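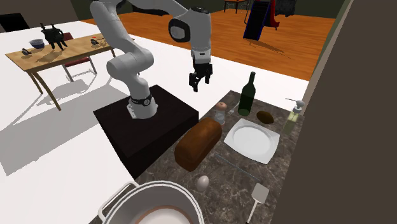 A planner that can't say why it refused a grasp is only half a planner, Guoqing Dai wrote on the project's discussion page, and the remark is often cited in accounts of how Karudon came to log its rejected candidates. Karudon is a software package for grasp selection and arm motion planning in simulated household settings. It was written by Laine Adomaitis and Povilas Bite and first released in March 2020.

Overview

Karudon takes a scene file, an arm model and a target object, and returns a joint trajectory ending in a closed two-fingered grasp. Kitchen counters are its usual test setting. Objects such as a loaf of bread, an egg, a fork and an upright bottle call for different approach directions, and a tall bottle also acts as an obstacle when the target lies next to it.

Planning

The grasp sampler proposes up to 400 gripper poses per target. Poses that would put a finger through the counter or a neighboring object are dropped first. The remaining poses go to the inverse kinematics solver, which keeps at most 16 for full path planning. Paths are built with a bidirectional tree search and then shortened. Each rejected pose is stored with a reason code – collision, joint limit or timeout – and can be replayed in the viewer.

Flat objects are handled by a separate routine. A fork or spatula lying on a hard surface leaves little room under its edges, so the sampler favors the handle and lowers the approach speed near contact.

Control

Trajectories are tracked by a joint-space controller named Stilley. It checks the distance between the fingers and the nearest surface on every cycle and stops the arm if the margin is too small. Early versions stopped too often above plates, whose raised rims were modeled as solid blocks. Kęstutis Ots replaced the blocks with convex pieces in April.

Scene library

The bundled library, Drarberg, holds 102 scenes and around 700 object models. Mass and friction values are set by hand and can be overridden in the scene file.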